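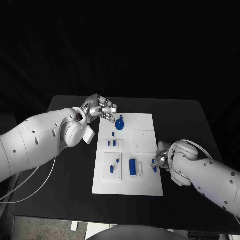

Last changed: December, 4:40 pm (second edit, totals moved to the bottom)

Search notebook
Search
All pages This page only

Equipment planning, two-arm cell, peg board

Huguette wants the purchase list before the Virier shutdown. I've got three quotes, one spreadsheet that disagrees with itself, and a half-page from Sylvain headed "Vision for the cell" that I've read twice without finding a part number. Writing it out properly so I can stop carrying it around.

What we have on the table now is the two white arms with a hand on each, and the white board with the blue parts. The right hand has a thin peg in it, held upright just off the board beside the slotted holder. Left hand is up over the far corner with nothing in it. That is a fair picture of my problem with the budget request. We're being asked to pay for more of everything when one of the two hands we own spends most of a run waiting its turn.

I'm not against a second cell. I'd like to know what it's for.

Spare hand (Overgaard quote)

One right hand, complete, $3,172 before freight. Lead time is eight weeks, and the quote says "typical" beside that, which I've learned to read as the shortest anybody has ever waited. No freight figure. Asked twice.

Case for: if a finger joint goes on the right side, we're down until it comes back from repair, and the Detance work stops with it. The right does nearly all the fine gripping, so it'll be the one to go.

Case against: we could write the scripts so the left does a share of it. Demyd says the left calibration has drifted and he doesn't trust it on the narrow slots. Fine, but recalibrating costs an afternoon and a hand costs $3,172. I want the afternoon tried first. If the left is still missing the slots after that, I'll sign for the spare and stop complaining.

Also, the quote covers the hand only. The wrist adapter is a separate line on a separate page, priced "on application". I've applied.

Cables

This one I'll approve. We have white cable looping over the top of the right arm and another hanging off the underside of the left one and trailing over the tabletop. It has been like that since we put the arms in and everyone has got used to it. Every time someone shifts the board they have to mind the left cable, and I've personally hooked it with a sleeve.

Guide kit and replacement leads for both arms, $555. Cheapest thing on the list and the only one I'm sure about. Perrine thinks we could do it with hook-and-loop straps from the drawer. We could, and we said so last December, and the straps are still in the drawer. Buy the kit.

To check before ordering: does the guide clamp need its own screw holes or does it use the ones already in the shell? The drawing is too small to tell. If it means drilling, no.

Board and fixtures

Sylvain's request is for a full second board with plates, pegs and holder, machined outside. I went over the one we have and can't see the argument yet. There's a plate on the right side with no parts in it at all. The plate on the left with the two pegs side by side still has its open slot. We haven't used up this board.

What would be worth money is a set of variants on the hard bits:
- the narrow upright holder, with the slot a bit tighter and a bit looser than now
- the small plate with the two pegs and the slot, same idea
- spare thin pegs, plenty of them, they get lost

All of that could be done in-house if the print room has time. Solange to ask. I don't want an outside quote for pegs.

One thing about the lower left plate. One of its two pegs is sitting at a tilt. If we're going to report insertion results, we need to decide whether a leaning peg counts as in. I asked three people and got yes, no, and "depends on the peg". Sort that out before anybody buys a force sensor to measure it. The sensor won't know either.

Software (Illuvico)

Annual licence for the planning package, price depends on "seats", and seat is defined as a person on one page and an arm on the next. By the arm reading we need two seats now and four with a second cell. By the person reading we need however many of us ever open it, which on current evidence is Demyd.

The demo was good. I'll give them that. It was also one arm, one large part and a lot of clear space. I asked to see it plan two arms over a board this crowded, with a tall cylinder standing in the lower middle and the holder right beside it, and was told that would be covered in onboarding. I'd like it covered before we pay. Have asked for a trial month. If they won't give us a month on our own board I'd drop it from the list.

Meanwhile our own scripts are ugly and they run.

Second cell

The big item. Another table, another pair of arms, another pair of hands, curtain, the lot. Sylvain's page says it will "double throughput". I'd want to see what throughput he's doubling. Most of our lost time goes on resets, i.e. a person putting the blue parts back where they started, and a second cell gives us twice as many parts to put back and the same number of people to do it.

The Detance plan calls for 1,000 logged insertions by the end of the first phase. I think one cell can do that if it runs steadily, and if it can't run steadily then two of them won't either. What I'd accept:

1. Fit the cable kit.
2. Recalibrate the left, share the work between hands.
3. Run the 1,000 on the cell we've got and write down every stoppage with its cause. A word is enough. "Dropped", "cable", "script", "lunch".
4. Look at the list of stoppages. If most of it is things a second cell would fix, buy a second cell.

Sylvain says this puts the order into the next budget year. Yes. I've been through two rounds of buying the big thing first and finding the small things weren't budgeted, and we ended up with a very nice arm in a crate because there was no money for the stand. Whoever says that can't happen here wasn't here.

Room: nobody has measured whether a second table fits behind the curtain line. I'll do it myself. Chairs and boxes need to come out from around the present table anyway before the electrician will look at the floor outlets.

Things left off everybody's list

- Freight and duty. Always.
- A cover for the table when the cell is off. The black top shows every crumb.
- Somewhere to keep the spare hand if we do buy it. It can't live in the peg drawer.
- Training time. Demyd is the only one who can bring both arms up from cold. If he takes his holidays the cell takes them too. Costs nothing except a couple of mornings and so it never makes it onto a purchase list.
- Service contract. Overgaard's first year is included, the second year is "to be discussed". I'd like to discuss it now, while we're still the ones holding the money.

Where it stands

Approve: cable kit, $555.
Hold: spare hand, $3,172 plus whatever the adapter and freight turn out to be. Waiting on the left-hand recalibration.
In-house: slot variants, pegs.
Trial or nothing: Illuvico.
No for now: second board, second cell.

Huguette, if you only read the bottom, that's the bottom. I know it leaves money unspent and I know what happens to unspent money. I would still sooner hand it back than explain another crate.

Still open: adapter price, clamp holes, what "in" means, seat definition, tape measure.

Comments (5)

Demyd Shevchuk
The left didn't drift by itself, it was bumped when the table was moved. I'll redo it but please can we agree nobody moves the table. Also I open the Illuvico thing maybe once a week, so don't buy a seat on my account.

Sylvain Courtois
For the record the vision page was a vision page. Part numbers are in the attachment. I still think you're underrating the second cell, you can reset one while the other runs, and that's where the doubling comes from. Happy to go with the stoppage log if we agree now what result would count as a yes.

Perrine Poulain
I take the point about the straps. Clamp kit uses existing holes according to their support line but they sounded like they were guessing. I've asked for the full-size drawing.

Solange Maillard
Print room can do the pegs, the holder variants will have to wait their turn. They want to know how much tighter "a bit tighter" is. So do I.

Huguette Pichon
Read all of it. Cable kit is ordered. I need a freight number for the hand even if it's on hold, I can't carry a line that says "whatever".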